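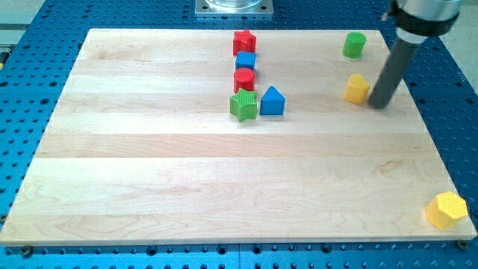

Block-pushing cell: maple board on the perforated table, rod tool down beside the yellow heart.

How to write rules for a tabletop robot cell that people will follow

Most rule sheets I get asked to review were copied from a bigger machine. They talk about fencing and forklifts, and they hang next to an arm that pushes toy blocks around a board. People read the first line, decide it was written for somebody else, and go back to work. I don't blame them.

What follows is how I'd write one for a pushing task. It won't make you compliant with anything. Your risk assessment and the manual for your arm do that job, and if you don't have the first one, stop here and go do it.

Step 1. Write down the task as it is run

One paragraph. What the tool is, what it touches, who is near it. "The arm pushes wooden blocks on a board with a rod" is fine. "Collaborative manipulation" is useless, and I'd be suspicious of any sheet that starts with it. The word collaborative gets people hurt. A blunt rod moving slowly over an open table is one thing. The same rod coming straight down onto a hand that is flat on the wood is another, and the label on the arm doesn't change that.

Step 2. Fix what must not move

The board gets bolted to the table. Tape doesn't count, and neither do clamps that somebody borrows on the way past. Check the bolts with a wrench before the first run of the day. Looking at them tells you very little.

Step 3. Set the limits in the controller

Rules on paper don't stop an arm. Set a floor height for the tool tip, a boundary inside the edges of the board, and a speed cap. Then test each one by trying to break it, at low speed, with a hand on the stop button. Anel Mahlangu at Gimham keeps a log of these tests, and the entries I trust most are the failed ones. A page of passes in the same handwriting tells me someone filled it in at lunch.

Step 4. Decide what happens at the edge

Blocks migrate. Push anything long enough and it ends up in a corner, where the tool can't get behind it and a person will want to reach in. Your sheet needs one line on this, and it should say:

Pause the arm, confirm it is paused, move the block, step back, resume.

People will tell you that takes too long. Uyên Tôn timed it for us over 352 resets and the average was 4 seconds longer than reaching in. I can live with that.

Step 5. Put a number on inspection

"Regularly" means never. We look at the rod and its collar every 1000 pushes and replace the tip at 3000. Those numbers came from our own wear records, so please don't copy them. Start lower and keep your own.

Step 6. Cut the sheet to one side of paper

If a rule has never changed what anyone did, take it off. Jhonatan Condori objected to this when we rewrote ours last November, and he had a point about new staff. We moved the background reading to a separate sheet. I have doubts that anyone opens it.

Reviewed September 9, 2023. Send corrections to Lucero Castaño.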